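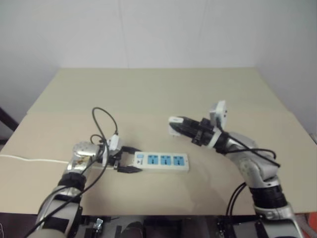 Aremell shifts outlet testing to two-arm cells, keeps bench staff at 63

Published 2025-09-11

Aremell, which refurbishes returned office electrical goods, has moved part of its power strip testing from hand benches to two-arm robot cells. The company said the change covers one product family so far, a white three-outlet strip with blue socket panels, and that the headcount on the test floor stays at 63.

Under the old routine a technician held the strip flat with one hand, pushed a small plug adapter into each outlet with the other, read the meter and pulled the adapter out again. On a full shift one bench cleared 200 strips. Wrist and thumb complaints made up most of the entries in the floor's injury log last year, according to Chiharu Sasaki, who runs the test floor.

In the new cells one arm is assigned to hold the strip or its cord and the other to handle the adapter. Each gripper has two fingers. The integrator, Ekinci, wrote the motion programs and trains the staff who supervise them. A cell now clears 183 strips per shift, fewer than a practiced technician, but one person looks after three cells.

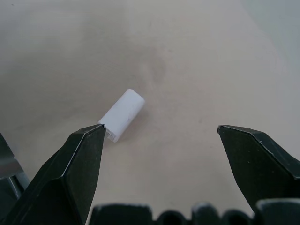 Most stops come from small parts. When a part comes to rest at an angle the program does not expect, the arm makes two attempts and then holds position until an operator clears the fault from a tablet. Sasaki said the first weeks produced 42 such stops in a single shift. The figure has since dropped to single digits on most days, mainly after the lighting over the tables was changed and the grip height was lowered.

The job itself has changed more than the number of jobs. Technicians who used to plug and unplug now load strips, review logged readings and decide which units go to repair. They also write up every stop, a task that did not exist before and that several of them describe as the slowest part of the day. Pay grades were revised in the spring for the people who completed Ekinci's course. Those still on hand benches remain on the old grade, and that gap is under discussion.

"I don't miss the plugging," said Toshiko Kobori, a technician with 11 years on the floor. "I do miss knowing at three o'clock how much I had left. With the cells you wait for a fault, and then you get two together."

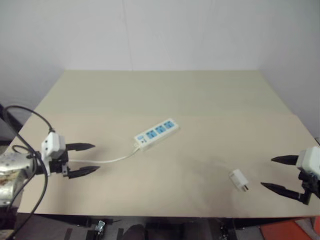
Cords remain the weak point. A cord can take a different curve every time a strip is set down, and a strip that shifts during a test has to be run again from the first outlet. Ekinci is working on a routine that has the holding arm secure the cord before the strip is aligned. Until it is released, operators straighten cords by hand during loading, with the arms paused.

Longer strips and anything with a damaged housing still go to the hand benches. Aremell said it will decide in December whether to add cells for a second product family.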